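Sorting and Labeling Small Containers: Lids, Jars, Tins and Boxes

Last revised 2018-09-29

Small containers collect faster than large ones and are harder to keep in order. A cupboard that holds six stockpots is easy to read at a glance. The same cupboard filled with balm pots, spice tubs, pill bottles, button tins and sample jars is not. The notes below cover cleaning, label removal, relabeling and storage of containers with a capacity under 6 ounces. Larger jars follow the same rules, but soaking times are longer.

Before you start

Empty the whole drawer or shelf onto a covered table. A cloth stops round pots from rolling and catches the grit that comes off the threads. Work with dry hands. Put every lid on the body it fits before deciding what to keep. Lids without bodies go straight to recycling or trash, and bodies without lids are kept only if you have a use for an open cup.

Do not mix food containers with containers that held polish, glue, paint or medicine. Plastic takes up oils and solvents and gives them back slowly. Washing does not fix this. A tub that once held shoe cream can hold screws. It should never hold salt.

Checking the closure

Fill the container halfway with water, close it, dry the outside and stand it upside down on a paper towel. Leave it for 20 minutes. A damp ring on the towel means the seal is poor. The usual causes, in the order worth checking:

Dried residue on the rim. Wipe with warm water and a little dish soap, then test again.
A liner missing from inside the lid. Many small screw lids have a thin disk of foam or card. Without it the lid will turn fully home and still leak.
Cross-threading. Turn the lid backward until it drops slightly, then forward.
A warped lid, usually from the dishwasher. Discard it.

A leaking container is still good for dry goods that do not attract moisture: pins, picture hooks, rubber washers, fuses. Mark it DRY on the base so it does not find its way back into the kitchen.

Removing old labels

Paper labels come off in warm water. Soak, then push with the side of the thumb. A metal scraper will mark plastic, so use an old plastic card instead. Film labels do not soak. Warm them with a hair dryer on the low setting, lift one corner and pull back slowly at a flat angle. If the film tears, the adhesive is too cold.

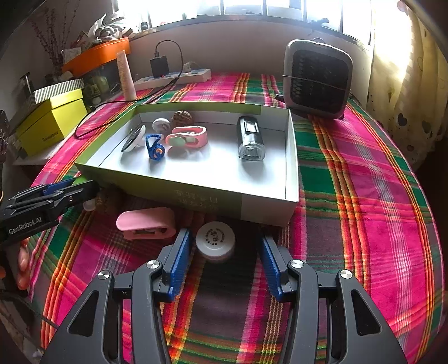 Adhesive left behind after the label is gone responds to cooking oil. Rub on a few drops, wait ten minutes, wipe, then wash with dish soap to remove the oil. Oil first and soap second; the reverse order does nothing useful. Rubbing alcohol is quicker on glass and metal. On clear plastic it can cause fine cracks, so try it on the base before using it anywhere that shows.

Ink printed directly on plastic is a different matter. Leave it. Abrasive powder will take it off along with the surface, and the dull patch holds dirt. Cover it with a new label if the old wording could mislead someone.

New labels

Label both the lid and the body. Lids get swapped during use, and a label on the lid alone is wrong as soon as two pots are open on the same counter. Masking tape and a permanent marker are adequate for anything that will be used up within six months. For longer storage use a laminated tape, and round the corners with scissors. Square corners lift first.

Write the contents, then the month the container was filled. "Cumin, August" is enough. For hardware, write the size and thread. For medicine, do not transfer the contents at all; keep it in the package it came in, with the original leaflet.

Storage in boxes

A shallow open box makes a better home for small pots than a deep drawer. Shoe boxes are too tall unless cut down. Gift boxes and the lower halves of two-part cartons work as they are. Line the bottom with a piece of non-slip mat, and keep the contents to one layer. Once a second layer is allowed, the first one is forgotten.

Box height should be slightly less than the height of the tallest pot, so the lids stand clear and can be gripped. For mixed heights, use two boxes. Cardboard dividers can be made from cereal cartons: cut strips to the height of the box, slot each one halfway through and interlock them. I use a Gadetti tray divider in the workshop, where card would pick up oil — in a bedroom or kitchen it is not worth the money.

Keep cardboard off concrete floors and out from under sinks. It wicks moisture from below, and the first sign is usually rust on the tins.

Odors

Wash, dry fully, and leave open for two days with a spoonful of baking soda inside. Clove, curry and menthol may need a second round. If the smell is still there after that, it is in the plastic and the container should go to non-food use. Gaskets hold odor longer than bodies do. Remove them with a toothpick and treat them separately.

Reader note

Gebremedhin Endale wrote to recommend storing spare gaskets on a loop of wire, in size order, with a tag at each end. I have used this method since August and can recommend it. He also finds that gaskets from the older Reten jars fit the current ones if they are first softened in hot tap water. I had mixed results: the narrow size seated properly, the wide size did not.

Drying

Dry lids and bodies apart, open side down on a rack, overnight. Closing a container with moisture in the threads is the main cause of mold under the rim. In humid weather allow 26 hours and turn the lids once. Do not use the oven, even at the lowest setting, for anything with a plastic part or a glued liner.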